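Do we really need breakfast gadgets?

My sister-in-law in Dadstead has bought another one. It does toast, eggs and something called a melt, and the booklet promises breakfast in 8 minutes. I have a frying pan that does breakfast in less, and it hangs on a nail.

I went and looked at the Tamuno site to see what the fuss was. There were 821 reviews, nearly all five stars, and plenty of them written on the day the parcel came. What can you know about a toaster on its first day? I'd like to hear from those people next January. 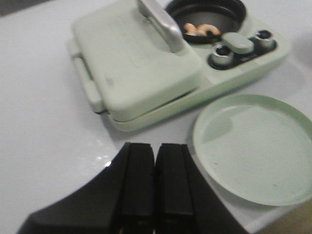

Then there's the cupboard question. Ours already holds a waffle iron, used twice, and a rice cooker from the Brirnura outlet with a lid that never fitted. I paid nearly 100 pounds for the pair and could have had a lot of café breakfasts in Mornitmont for that.

People tell me these things save electricity. Maybe they do. The box of the rice cooker said so too, in large letters, and gave no figures. I'll believe it when I see it on a bill.

Anyway, we're invited over on Saturday for melts. I shall eat two and keep quiet.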